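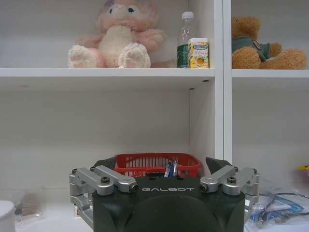 A Shelf Is Also a Place to Live

Why the open unit above the desk fills up with soft toys and drink bottles, and what to do before you buy another one

May 24, 2022

7 min read

In the language I grew up with, we have one word for shelf and for the regiment of an army. When I moved to this country and learned English properly, I was sorry to lose this. A regiment stands in order and somebody inspects it. A shelf in English only stands.

I thought of it again last September, when I moved into my present flat in Szekeres Street and bought a white shelving unit for the wall behind my desk. It came from Standum, in 12 flat pieces and a bag of fittings, and it took me an afternoon and most of the evening to put together. I had a plan for it. The reference books would go at the left, the paper files at the right, and the rest would be air. I had seen such shelves in magazines, perhaps even in this one.

By the second week there was a stuffed rabbit on it. It belongs to my daughter, and she had put it there so it could see me working. I didn't have the heart to send it back to the bedroom. Then came a water bottle, then a tin of buttons, and the files never arrived at all. They are still in a carton under the bed.

Since then I look at other people's shelves with more attention, and with less judgment. What I find is nearly always a mixture. The soft things sit beside the things for drinking. Books lean on each other at one end. A toy car has been parked in front of something more serious. The person who owns the shelf usually apologizes for it, and I always say that I have come to see exactly this.

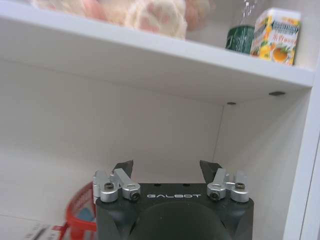 1,020 words | Home & Living

The first question I would ask is how much of the unit you can reach while sitting down. Most open shelving above a desk has one level that is easy for the hand and one level that is easy only for the eye. We fill the easy level first. When it is full, we do not move anything up. We begin to put things on the desk, and after that we say that we need a bigger desk.

The upper boards are good for plush. I know that many organizing books would put soft toys in a bin with a lid, and for a very large collection this may be the only way. But a toy bear weighs almost nothing, and if it falls on your keyboard there is no harm done. It also takes up a corner which would otherwise become a place for old receipts. Two or three on a board is pleasant. More than that, and they begin to hide what is behind them, and you will find there things you have been missing for months.

Cushions shaped like food are a special case. They are bigger than they looked in the shop, and they don't bend well. I would stand them at the ends of the board, like bookends, and keep the middle for something with straight sides.

Then the drinks. I was for a long time very strict about drinks on shelves, because of the books. Now I allow a bottle with a screw cap, and a juice carton if it has not been opened. What I do not allow is a cup. A bottle on the shelf is in fact safer than a bottle on the desk, where your elbow goes. Put it against the divider so that it has a wall on one side, and keep the paper in another part of the unit.

For small and thin objects, the pens and such, nothing is better than a basket with open sides. I use a plastic one from Dretenia which was made, I believe, for a bathroom. Because of the slats you can see a little of what is inside without taking it down, and pens can stand up in it if it is deep enough. A basket in a strong colour is easier to find on a white surface, and it is also easier to notice when it is not in its place. Mine is red. My mother had a red one for clothes pegs, and I suppose that is the real reason.

Clear acrylic racks, the kind with slots, are more difficult to recommend. They are sold for folders, plates, handbags and many other purposes, and people buy them in a hopeful mood. Then the rack stands on the top shelf and waits. If you have one and it has been empty for 6 months, try it on its lowest possible level, near your hand, with the post in it. Mine came to life there. Before this it was holding nothing but dust and looked very tidy doing it.

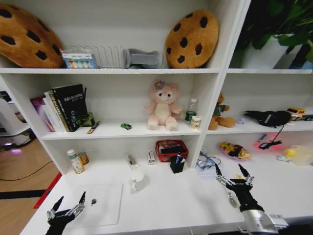
Books are where I am least patient. A row that leans will go on leaning a little more every time you take one out, and the thin ones suffer first, because they curve. You don't need to buy anything for this. A small box at the end of the row will hold it, if there is some weight inside. I put a bag of rice in a tea box and it has held up my dictionaries all winter. If you have only a few books on a long board, lay half of them flat and let the others stand against the pile.

Straps and cords that hang over the edge are a small matter, but they make a whole unit look unsettled. They also catch on your sleeve. Turn the bag or pouch around so that its cord falls to the back, or fold the cord underneath. It takes a moment, and you will have to do it again on Thursday.

A plant should go in the upper corner only if you are a person who waters plants standing on a chair. I am not this person. I have lost two ferns in this way. A trailing plant up there is beautiful, I admit, and it softens all these white lines. My neighbour keeps hers on a hook in the stairwell and carries it down every Sunday.

As for the empty compartments, leave them. This was the hardest thing for me. When I see a white space with a board over it, I feel that I have paid for it and must use it. But a compartment with nothing inside is where you can set down what is in your arms when the telephone rings, and the next day you can put it where it goes. In my own unit I keep the lowest one on the right for this. In the Judanness catalogue it would have a vase.

Once in a season I take everything down and wipe the boards with a cloth that is only slightly damp. White surfaces show a grey line where the things have been standing, and you learn from these lines what has moved and what has not. Last time I found that the rabbit had a perfectly clean outline under it. My reference books had none, for I had been taking them down to the kitchen table all spring and working there.

I put them back at the left anyway. The rabbit went up one level, beside the cushion, and my daughter moved it down again before supper.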